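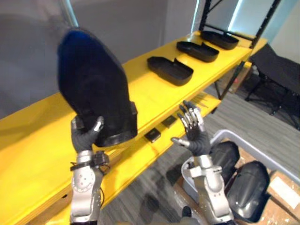

Ombridge Sewing Club — Members' Blog

Monday, December 29, 2025

I finished the green wool skirt over the weekend, so I can stop moving it from chair to chair. I cut it out in July, when it was far too hot to have wool on my lap, and then left it folded in a drawer until the weather turned.

The pattern is the Brellora A-line, the longer version with the side zipper. I made it once before in cotton and the waist came out loose, so I went down a size and kept the hip as drafted. That worked. The waistband sits where it should and doesn't turn when I walk.

The wool came from Cunha, from the remnant shelf at the back. It was 60 inches wide, so I got the front, the back and both pocket bags out of one length, with a strip left over for the hem facing. I steamed it twice before cutting. It shrank a little the first time and hardly at all the second.

The lining gave me the most trouble. I bought a slippery acetate, and it crept under the presser foot on every long seam. I unpicked the left side two times. In the end I hand-basted all of it, which took an evening, and then the machine went through it without any fuss. Next time I will baste first.

I changed the hem too. The pattern calls for 2 inches, turned and stitched. I wanted more weight at the bottom, so I faced it and catch-stitched by hand. You can't see a thing from the right side — well, there is one spot near the back seam where I pulled too tight.

The zipper is an ordinary one, put in by hand with a small backstitch. I don't like invisible zippers in thick cloth. They catch at the waist seam, and I've had one split on me at work.

I've worn it to dinner and to the grocery store. It needs a slip on dry days or it clings to my tights. Otherwise it is warm, and the pockets hold a phone.

Next is a blouse in the cream Sirkar cotton. I have almost 5 yards of it, more than one blouse needs, and I may get a nightgown out of the rest. The collar pieces are traced but not cut. I still need interfacing and a card of small flat buttons.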